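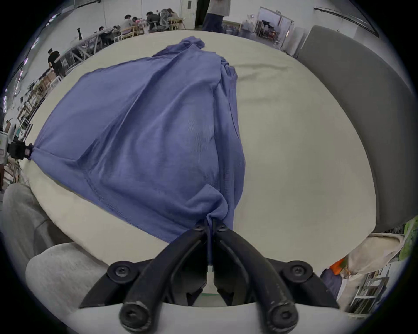
Reading time: 2 minutes

Textile care begins with knowing how a cloth was made. A knit is formed from loops, which open under load and close again slowly. A thin knit garment, such as the lavender-blue one on the cream padded surface, should be dried flat and never hung by a single point – its own weight will lengthen it. Students should record the fibre content before any washing test.

Woven cloth has two sets of threads crossing at right angles. It stretches little along either set and more on the diagonal. The Bošković notes, held in the course library, cover this under grain. 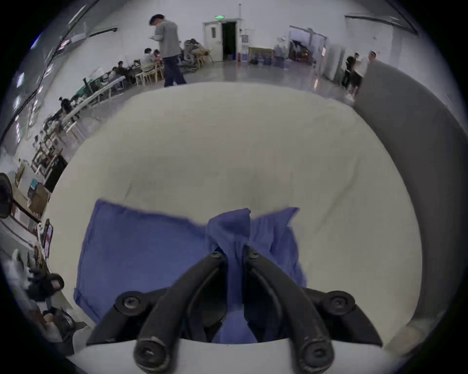 Coursework

Each student will wash one knit and one woven sample at 50 degrees and measure both before and after. Results go to Jintana Sombatkul by the end of March, in no more than 400 words.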